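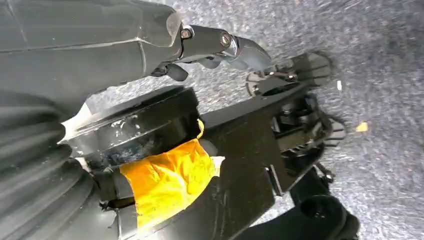

テープは本当に「何でもくっつく」の?

「何でもくっつく!」と書いてあるテープを見たことがありますか。そう書いてあると信じたくなりますが、ちょっと待ってください。「何でも」って、どこまででしょう。ぬれた石にも? こなだらけのまな板にも? 毛糸のセーターにも? まずはうたがってみましょう。

テープのつくり

テープは、おもに二つのそうでできています。外がわのうすい帯と、うらのねばねばです。帯には紙、布、プラスチックなどが使われます。白っぽくすけたもの、オレンジがかった黄色のもの、銀色のものなど、見た目はいろいろです。

では、色がこいほど強いのでしょうか。「黄色いテープは強いんだよ」と教えてくれる人もいますが、色だけでは何もわかりません。強さを決めるのは、帯の材料と、ねばねばの種類と、はり方です。同じ黄色でも、手でかんたんに切れる紙テープもあれば、はさみがいるテープもあります。

なぜくっつくの?

ねばねばは、水あめと消しゴムの中間のようなものだと思ってください。指でおすと、やわらかく広がって、相手の表面の小さなでこぼこに入りこみます。ぴったり近づくと、目に見えないほど小さなつぶどうしが引き合います。ひとつひとつの力は弱いのですが、数がとても多いので、全体では強くなります。

だから、はったあとに指でこするのは、おまじないではありません。ちゃんと意味があります。

しわがよるとどうなる?

丸いものにテープをまくと、しわやおり目ができやすくなります。しわのところではテープがういて、相手にさわっていません。さわっていないところは、くっつきようがないですね。

「それなら何回もまけばいい」と思うかもしれません。たしかに重ねれば帯はじょうぶになります。でも二まき目がくっついている相手は、一まき目のテープのせなかです。いちばん下がういていたら、上にどれだけ重ねても、全部まとめてずるっと動くことがあります。

はしっこがぴんと立っているのも要注意です。そこにほこりがつくと、もうおし直してもつきにくくなります。

たしかめてみよう

この話も、うのみにしないでください。用意するのは、長さ12センチのテープを4本と、おさら1まいです。

・1本目は、きれいなおさらにはって、よくこする
・2本目は、こすらずにのせるだけ
・3本目は、わざとしわをよせてはる
・4本目は、小麦粉を少しふったところにはる

すぐにはがして、手ごたえをくらべます。次に、おさらをあらってよくかわかし、新しいテープで同じことをして、168時間(ちょうど一週間です)おいてからはがしてみましょう。同じ順番になりましたか? ちがっていたら、そのけっかのほうを大事にしてください。かべや家具ではためさないこと。ペンキがはがれたり、べたべたが残ったりします。

「しっかりはれて、あとも残らない」は本当?

これもよく聞く言葉です。たしかに、はがしやすく作られたテープはあります。けれど、長い間はりっぱなしにしたり、日なたに置いたりすると、ねばねばのせいしつが変わって残ることがあります。箱に書いてある「使えない場所」の小さい字も読んでみてください。大きい字より役に立つことが、わりとよくあります。

文:ソモラ・バティスト(Xiomara Baptiste)

印刷する | メールで送る

読者のコメント

マーカス・ブラックウッド
11才のむすめとやりました。うちでは2本目と3本目がほとんど同じでした。しわのよせ方が足りなかったのかもしれません。

ヨランダ
小麦粉のやつ、ぜんぜんつかなかった! さとうでもやったけど、さとうはちょっとついた。なんで?

モンセラット・クアウトレ
12月にまどにはったかざりのテープが取れなくてこまっています。はがし方の記事もお願いします。

お問い合わせ | © ワンビル子ども科学ページ | ページの先頭へもどる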